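Chapter 6
Measuring a Surface Before You Work on It

Every trade that covers a surface begins with the same question: how much of it is there? The painter asks it, and the tiler, and the person who lays carpet in a school corridor. In this chapter we study area as these people use it. You will need the rules for rectangles from Chapter 4 and the circle from Chapter 5.

Let us start with a wall. Suppose it is 240 cm high and 300 cm wide. Its area is 72,000 square centimetres, or 7.2 square metres. The calculation takes one line, but the tiler cannot order from it yet. Tiles come in whole pieces, and walls seldom divide into whole pieces. If the tile is a square of 40 cm, six tiles fit exactly into the height. Across the width we need seven and a half, so the last column must be cut. The order is then for eight columns of six tiles, unless both halves of a cut tile can be used.

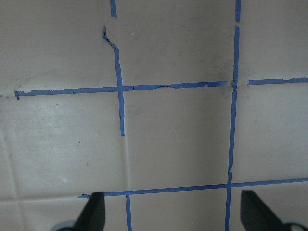 Fig. 6.1 Square tiles with blue tape along the grout lines.

The joint between the tiles also takes space. A joint of 3 mm seems too small to matter, but over a long wall it is repeated many times, and the beginner who forgets it will find that his last column is narrower than he planned. In this book we call the tile together with one joint the module. Always divide the length by the module and never by the tile alone.

Round shapes ask for another kind of care. A circle placed on a grid covers some squares completely and others only in part. One old method is to count the full squares, then count the part squares and take half of them, and add the two numbers. The result is an estimate — a smaller grid usually gives a better one. You can try it at home with any round dish and a flat piece of card. 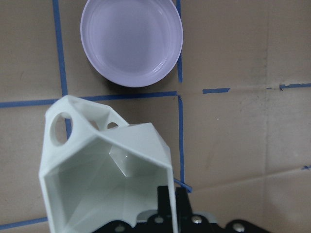
Razia Durrani wrote to us after using the first edition with her evening class: "My students did not trust the half rule. They said a part square may be almost full or almost empty, so why should we call it a half? I asked them to do the same circle with three sizes of grid and compare. After this they argued less, but they still wanted to know when it fails."

It is a fair question, and we return to it in Section 6.3, where the shape is long and thin and the half rule gives poor results.

Before you go on, measure one wall of the room where you are sitting. Write down the height and the width in centimetres, and keep the paper. You will use these numbers in Exercise 8.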